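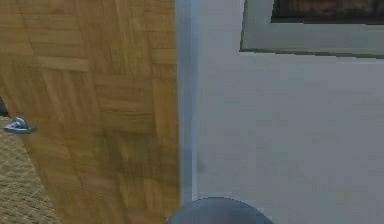

Working out what to buy: the equipment plan for our door robot

Project report, second year robotics option
10 October 2019

1. What I was asked to do

My bit of the group project was the shopping. The others got to do the fun stuff with grasping and route planning, and I got a spreadsheet (I did volunteer, to be fair, and I ended up enjoying it far more than I thought I would!). The project is called Flidar and the idea is a small mobile robot with one arm that can find its way around an ordinary flat. The department gave us a ceiling of 4000 pounds for the lot, and we had to hand in a plan before a single penny could be spent.

We've done all our work so far in simulation, in a virtual flat we named Stirkelum. It has a parquet-patterned wooden panel with a metal fitting on its side, plain grey wall, a framed picture, beige floor covering, that sort of thing. I spent a lot of July driving the simulated robot about in there and writing down every time I thought "we'd need a better part for this".

2. The camera

I started with the camera because everything else hangs off it. Get the robot right up close to the wooden panel and the wood takes up most of the left half of the view, with the wall filling the right, and the arm is just a dark grey curve poking up at the bottom. The fitting is tiny and right over at the far left. So if we buy a camera with a narrow view, the robot will lose sight of the things it wants as soon as it gets near them.

My first draft had one cheap camera on the arm. My second had two cameras, and that's the one I stuck with: a wide one and a depth one. The wall bothered me as well, as it's smooth and pale with hardly anything on it, and from what I've read some depth cameras struggle with plain surfaces. I went for a model that projects its own dot pattern. The pair comes to 332 pounds with cables, and I think it's the best money in the whole plan.

3. The arm and gripper

This was the painful part. The arm we all wanted would have eaten the budget and then some, so that was the end of that. I looked at three others and settled on the Amin, a light five-joint arm which the supplier, Cirnodska, sells as a kit for 917 pounds. The kit means we build it ourselves (cue a lot of moaning from the group), but it also means spare joints can be bought one at a time, and I'm fairly sure we'll break at least one.

The gripper is extra. I budgeted for the plain two-finger version and put a soft set of finger pads on the list too. I nearly left the pads off to save money, then thought about metal fingers and somebody's nice wood, and put them back.

4. The base, the computer and the boring bits

We're borrowing the wheeled base from the department, so it costs nothing, but I did have to plan for a new battery and a proper charger. The old charger gets passed around between groups and I didn't fancy relying on it.

For the computer I priced a small board with a graphics chip. Our simulation runs on the lab machines, which are much faster than anything we could bolt on to a robot, so I asked the group to run everything with the frame rate turned down and see what they could live with. Turns out quite a low one! That saved us from the top model.

Then the boring bits: screws, brackets, cable ties, an emergency stop button, postage. I had written down one line for "odds and ends" and my tutor sent it back. The full parts list now has 27 lines on it and I have looked up every one of them.

5. Things I'd change

I should have asked about delivery times at the start. The arm kit takes roughly four weeks to arrive and I had planned the building for the week after ordering, so the whole timetable had to shift.

I also didn't leave any money for building a test area. We'll want at least one real door, a bit of wall and some carpet to try things on, and for now that's down as "ask the joinery workshop for offcuts". If they say no, the second camera is probably what goes, and I'd be sad about that.

The order form goes in once the group has signed off the battery.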